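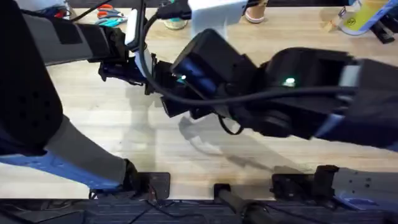
Light wooden tabletops show everything, and most of the damage comes from small daily things that are easy to stop. Pale finishes with a straight grain are the worst for it, as a scratch that runs across the lines catches the light from the other side of the room. Scratches that run with the grain can be hidden. The edges need watching too. Anything clamped to a worktop, like the black clamps along the front of this one, presses on a small patch of wood, and on soft timber it will leave a dent if there is nothing between the jaw and the table. Cut a square of cork or thick card a little larger than the jaw and slip it in before you tighten. Do the underside as well.

Clamps and dents

Tighten by hand until the thing stops moving, then stop. Check it again the next day, as the padding squashes down a bit overnight. If you already have a dent, lay a damp cotton cloth over it and hold a warm iron on the cloth for a few seconds. Lift, look, and repeat if needed. This works on bare or oiled solid wood. Don't do it on veneer or varnish, as you may lift one or cloud the other.

Cables

A cable that trails across a table gets dragged, and the plug end is what does the scratching. Bring cables in from above if you can, or down the back edge with a hook screwed underneath. Leave enough slack for whatever is on the end to move freely. Ties with a hook-and-loop fastening are better than the plastic sort, which have a sharp end once trimmed. I trimmed mine flush with nail clippers for years and still caught my wrist on them.

Everyday cleaning

Brush or vacuum first. Wiping a dusty table rubs the grit in. After that a cloth wrung out in warm water with a drop of washing-up liquid is enough, followed by a dry cloth. Wipe along the grain. Spray polish with silicone in it makes a table slippery and gets in the way of any oil or varnish you want to put on later.

Sticky tape marks come off with a little white spirit on a rag. Try it underneath first. Pencil comes off with an ordinary rubber. For biro there is no good answer on bare wood other than sanding.

Sanding out a scratch

You only need three things: sandpaper, a cork block and patience. Start at 120 grit for a deep scratch or 180 for a light one, and finish at 240. Always use the block, as fingers make hollows. Sand an area a good deal wider than the scratch so that the repair fades out. Wipe off the dust, let the table dry, and look at it with a lamp held low to one side before you oil it.

Oiling

Two thin coats are better than one thick one. Put it on with a lint-free cloth, leave it for 16 minutes, then rub off all that has not soaked in. Leave it overnight before the second coat. My own bench is 45 mm beech and gets this treatment every August, when I can have the door open.

Lay oily rags out flat outdoors to dry, or put them in a bucket of water. A screwed-up rag can heat up and catch fire by itself.

Sunlight

Pale wood changes colour near a window. Move mats and lamps about every so often, or you will find their outlines when you next have a clear-out. A blind helps on summer afternoons.

Last updated 22 February 2024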